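Robot Club: Teaching a Robot Inside a Pretend House

For readers ages 8 to 12

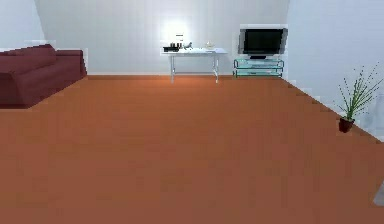
What is a robot simulator?

A robot simulator is a computer program that lets you try out a robot's instructions before you use a real robot. The program keeps track of where the robot is, how fast it is going, and what it would bump into. If the instructions are wrong, you fix them and run the program again.

At the Zustemton Robot Club, every team starts in a simulator. Teams work in one for most of the fall, and the real robots come out in December. The practice room we use most is a living room. It has a maroon sofa on the left, a white table with a lamp at the back wall, a TV on a glass stand in the corner, and a potted plant on the right. The floor between them is wide open, so it is a good room for beginners.

Our simulator is called Odex. The robot we program is called Dilta. Dilta is a small robot on wheels, and its job this year is to travel from one place in a room to another without touching anything.

How does a robot know where to go?

It has to be told. A robot does not know what a sofa is, or that it should not drive into one. Dilta follows a list of instructions called a program. A very short program might say:

Go forward 4 steps.
Turn left.
Go forward 2 steps.
Stop.

Dilta does each line in order, starting at the top. If you put "Stop" first, Dilta stops and never gets to the rest.

Turning is where most new teams get mixed up. Left means Dilta's left. If Dilta is facing you, its left is on your right side. Stand up and face the same way as the robot on the screen if you get stuck. A lot of our members still do this.

Why is the picture blocky?

Look at the slanted line where the floor meets the right wall. It goes down in little stair steps. A computer picture is made of tiny squares, and squares do not line up neatly along a slanted line. There are ways to smooth the edges, but they give the computer more work to do. For planning a path, the jagged edges do not matter.

The furniture is simple for the same reason. A pretend sofa needs to have the right size and be in the right place. It does not need crumbs under the cushions.

What is a map, and why does the robot need one?

A map tells the robot which parts of the floor are free and which parts are blocked. In Odex, you can lay a grid over the floor, like graph paper. Squares with nothing on them are free. Squares with furniture on them are blocked.

The plant takes some thought. Its pot is small, but the leaves spread out much wider than the pot. If you only block the squares under the pot, a tall robot could still brush the leaves. Dilta is short, so some teams block only the pot and some block extra squares to be careful. Both choices are allowed. Write down which one you picked, so that your teammates know.

The white table is another one to think about. It stands on thin legs, and there is a bar between the two front ones. Your team has to decide whether the space under a table counts as free. With that bar near the floor, we suggest you block it.

Try it on paper

You do not need a computer for this part. You need graph paper, a pencil, a coin, and one other person.

1. Draw a square that is 7 boxes wide and 7 boxes tall. This is your room.
2. Color in a few boxes along the left side for a sofa.
3. Color in a few boxes along the top for a table and a TV stand.
4. Color in one box near the right side for a plant.
5. Put the coin in the bottom row. The coin is your robot. Draw a small arrow next to it to show which way it is facing.
6. Pick a free box near the table and mark it with an X.
7. Write a program that gets the coin to the X. Use only these words: forward, turn left, turn right, stop.
8. Give the program to the other person. They move the coin exactly as the program says, even if they can see a mistake.

If the coin lands on a colored box, find the line that sent it there. Change that line and start again from the beginning. Finding and fixing mistakes in a program is called debugging.

When it works, move the plant to a different box and see if your program still gets to the X.

What happens at the Vieira Challenge?

The Vieira Challenge is the contest our club enters each year. It has two parts. In the first part, each team runs its program in the simulator. In the second part, the team runs it on a real robot, on a floor with boxes set out in place of furniture.

Teams have 24 minutes to get ready for the second part. Real wheels can slip, and a real floor may not be perfectly flat, so a program that worked on the screen often needs changes. Bring your notes from the first part.

Words to know

Debugging: finding and fixing mistakes in a program.
Grid: lines that divide a space into equal squares.
Obstacle: something in the robot's way.
Program: a list of instructions for a computer or a robot.
Simulator: a computer program that acts out what would happen in a real place.

Page updated 2 Apr 2026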